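**Action chunking vs. closed-loop replanning for thin stuff (paper, brochures, leaflets)**

**wzalewska**

Splitting this off from the calibration thread before it swallows it.

Our policy predicts chunks of joint targets for both arms and runs most of a chunk before it looks again. For boxes and cups I have no complaints. For paper I think it's the wrong design, and I'd like someone to talk me out of that or agree with me.

The Lorkov write-up people keep linking claims chunking "smooths out" contact with flexible sheets. I've read it twice. What they show is smooth joint curves. A smooth curve that slides over the top of the page without picking it up is still a miss, and their success metric only checks where the gripper ended up. It never checks where the paper is.

We trained on 922 demos of sorting and folding flat items. Loss looks lovely. I don't trust it.

**hukcombe_dev**

What chunk length and what control rate? Without those two numbers there isn't much to argue about.

**wzalewska**

200 steps, and we execute all but the tail. Rate is whatever the Olszewski driver gives us, which is a separate rant. It says one thing in the config and does another under load.

**bpaiva**

200 is long for anything with a free edge. You're committing to a plan made when the sheet was flat, and the sheet changes shape the moment a finger touches it.

That said, I don't buy "wrong design." Cut the chunk down and blend the overlaps before you throw out the whole approach. We did that on our setup and the chatter everyone warned us about never showed up.

**wzalewska**

Blending is exactly what I'm suspicious of. Say the old chunk wants the finger under the edge and the new chunk wants it on top, pressing. Average those and you get a finger jammed into the edge. Two reasonable plans, one useless motion.

**bpaiva**

Only if the plans really are that far apart. If consecutive predictions disagree that much, the model hasn't picked a strategy, and you've got a data problem. How many people collected the demos?

**wzalewska**

Several, with different habits. Some pinch the corner, some press and drag. So fine, it could be the data. I'd still want to see the log before I blame the operators. "It's the data" is what everybody says when they don't want to open the planner.

**hukcombe_dev**

Can you dump the per-step disagreement between overlapping chunks? The replay tool has a flag for it:

```
replay --episode 234 --overlay-chunks --arm right
```

It writes a CSV next to the episode. Don't use the built-in plot, it rescales the axis per joint and makes everything look fine.

**torque_ripple**

Coming in from the perception side: are you sure this is a planning question at all? White paper with small print gives you almost nothing to hang depth on. Our stereo model was confident and wrong on every lifted corner. We ended up ignoring depth near the sheet and closing on motor current.

**wzalewska**

No depth here, RGB only. But your point stands, a corner lifted by a little and a corner lifted by a lot look nearly the same from our fixed camera.

Motor current I'd believe if our grippers had decent current sensing. A single page doesn't register on ours.

Workspace, for anyone who wants to judge the geometry: 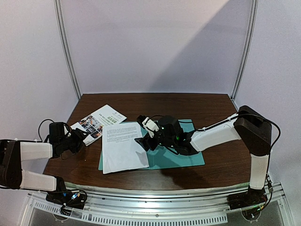 So I ran the replay hukcombe_dev suggested. On the right arm, overlapping chunks agree closely through the approach and then split once the finger gets down to page height. Wrist pitch is the worst joint. The left arm's predictions barely move between chunks, so whatever is going on, it isn't both arms.

I'm annoyed to say that looks more like Belmiro's explanation than mine.

**bpaiva**

I'll take it. Still, one episode. Run it over the lot before either of us gets comfortable.

**hukcombe_dev**

Agreed on running the lot. Filter out the episodes where the driver dropped frames first, or you'll be measuring the driver.

**torque_ripple**

I don't think the two of you have settled anything. A split at contact height is what you'd get from mixed strategies, and it's also what you'd get from a model that can't see how high the corner is. Same plot either way. Label the demos by strategy, train on one group, look again. If the split stays, it's perception.

**wzalewska**

That's a fair test and a tedious one. Labeling is by hand, unless somebody has a script that can tell a pinch from a press using gripper width alone. I tried thresholding and it fell over on the slow operators.

**bpaiva**

Porthorpe had a segmenter for that in their tooling repo. It needs velocity as well as width. Last commit was in October and there's an open issue about time stamps, so check its output against a few episodes by eye.

**wzalewska**

Cloned it. It crashes on our log format at line 3,366 of the first file, where the driver wrote a blank time stamp. Fixing that tonight, then labels, then the chunk length sweep with blending switched off.

Blending stays off until I've seen the disagreement numbers for every episode.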